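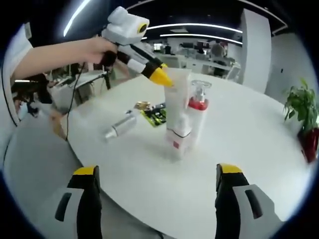
Revision 6 of the finger pads went on both grippers this week, and most of this post is about the pads, with a note on the cable at the end. The previous revision used one hardness for the whole pad. It held flat-sided objects well and lost anything cylindrical as soon as the wrist rolled. The new one splits the job: a black inner pad for the main contact area and a yellow tip above it for picking at small things. The white outer housing is unchanged, including the slot. For the bench set I wanted objects that disagree with each other, so the round table has a pump bottle, a silver spray can lying on its side, a green circuit board and a tall white tube. The can is the one I care about. On its side it gives the fingers a curved surface at low height, and that was the failure case for revision 5.

The handheld units are part of a project I call Tora. There are two of them, built in the shared workshop at Monthorpe from the same printed parts, and the drawings are kept in one folder so that left and right can't drift apart again. They did drift in April. I had changed a pivot hole on one and forgotten the other, and the jaw openings no longer matched.

Pad casting

The molds are printed in two halves and sealed with thinned varnish. Without the varnish the layer lines transfer to the rubber, and dust settles into them. The tip is poured first and left until it is firm but still tacky. The inner pad is poured against it. If the tip cures fully before the second pour, the joint peels under a fingernail. I lost one full batch to this and have no other data on the timing window, except that the workshop was cold that evening and it was longer than I expected.

The pads seat in a shallow pocket in the finger. The pocket was too tight in the first print, and the pad bowed outward in the middle. I opened it slightly and added a small chamfer at the lower edge. The pad now goes in by thumb pressure and comes out with a flat screwdriver.

Grip test

A cheap luggage scale is hooked to the object and pulled straight out of the closed fingers. It is a crude test but it repeats well enough to rank pads. On the cylinder I have been using as a reference, the old pad let go at around 976 grams. The new pad reached 1,790 before slipping. I stopped there because the finger itself had started to flex, and a broken finger costs me an evening of printing.

Flat objects show no change that I would trust. Thin objects are slightly better with the new tip, mainly because the tip is narrower. The circuit board can be lifted by its edge if the approach is slow. Fast approaches push it along the table.

Print settings

Fingers are printed on their side, 93 percent infill, four walls. Upright prints look nicer and split along the layers at the base. The Holanda filament I used for the housings warps less than the previous spool, but it strings badly inside the slot and needs cleaning out with a small file. Supports in the slot made it worse.

Cable

The cable is still the weakest part of the build. It hangs free from the unit and drags across whatever is on the table, and a stiff bend near the connector adds a pull I can feel at the wrist. A softer cable is on order from Cekirwood. I also drew a strain relief clip that routes it back along the body, though the first print of the clip blocked a screw head and has to be redone.

Still open: pad wear after a long session, a stop for the fully closed position, and whether the pocket chamfer is needed at both ends. Files for the finger and both mold halves were updated 8/31/23. The clip is not in the folder yet.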